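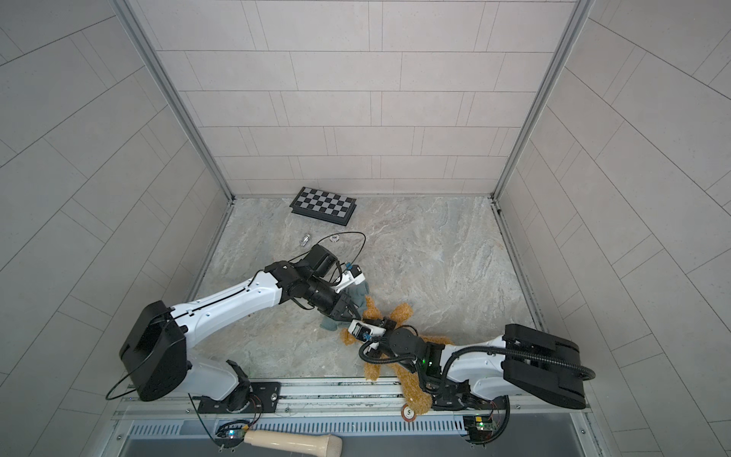

Grout color for light gray tile – go matching or go darker?

Forum: Tile, Stone and Flooring

gisness_reno
Posted Saturday, May 23, 2020
I'm tiling a utility room in the basement and I'm stuck on grout. The tile is a pale gray rectangle, matte, laid in staggered rows. Three walls, floor to ceiling. The floor is going to be a marble-look pattern in gray and beige, so there is a fair amount going on down there already.

The shop gave me two sample sticks. One is almost the same gray as the tile and the other is a couple of shades darker. My wife likes the darker one. I think it's going to look like graph paper. The tile goes up next week and I'd like to order everything together.

Joint width will be 1/8 inch unless somebody talks me out of it.

Lapina_J
Darker. I did a laundry room in pale gray with matching grout and within a year the joints near the sink had gone darker anyway, only in patches. If it's going to end up dark you may as well pick the dark.

mudbed
Disagree with the above. Patchy grout is a sealing problem or a water problem. Mixing with too much water will give you blotches in any color, and dark shows it worse. I've seen charcoal grout dry to three different grays on one wall.

For a pale tile on the walls I go one shade darker than the tile and stop there. You get the lines without them taking over.

gisness_reno
I hadn't thought about the mixing. I was going to do it by eye. Is that a bad idea?

mudbed
Yes. Weigh the powder or use the full bag, measure the water, and write the number on the wall of the garage or wherever you mix. Use the same number for every batch. Let it slake for however long the bag says and don't add water later when it stiffens up.

tessera
What bothers me more is the floor. Gray and beige marble pattern against a cool gray wall can go wrong if the grout leans blue. Put the sample stick on the floor piece too, not only on the wall tile. Look at it in the light you'll be using. Basement bulbs make everything yellow.

Also 1/8 is fine for the walls if your tile is consistent. Measure a few out of different boxes first. Mine varied enough that 1/16 would have been a mess.

Lapina_J
I'm not saying sealing doesn't matter. I sealed mine. The joints still changed color where the detergent drips. Utility rooms get dirty, that was my whole point.

– Justinas Lapiņa

mudbed
Then epoxy behind the sink and be done with it. Cement grout everywhere else.

gisness_reno
Would the epoxy match the cement grout if I bought the same color name?

mudbed
Not exactly. It usually has a bit of sheen. Change over at an inside corner and it won't jump out at you.

Speaking of corners, don't grout the inside corners at all. Use matching caulk there and where the wall meets the floor. That goes for every change of plane.

old_hawk_30
I've had grouted corners for twenty years and they're fine.

tessera
Concrete block walls?

old_hawk_30
Yes, block.

tessera
That would be why. On studs and backer board they crack. Mine did the first winter.

gisness_reno
It's backer board on studs, so I'll caulk. I made a test board last night with nine tiles, half in each grout. The darker one looks less harsh dry than it did wet, and my wife was pleased to hear me say that. The matching one makes the wall look like one big sheet, and you can't really see the staggered layout at all.

mudbed
Leave the board for a few days before you decide. Cement grout keeps getting lighter as it dries.

Lapina_J
And put some dirty water on it!

gisness_reno
Will do. Right now I'm leaning toward the darker one for the walls. The floor can get something between the gray and the beige if the shop has it.

tessera
Ask them for the full color card. The sticks on the counter are usually only the popular ones. And buy one more bag than you need, from the same lot. I ran short in July and the new bag didn't match.

old_hawk_30
Still say you can grout the corners.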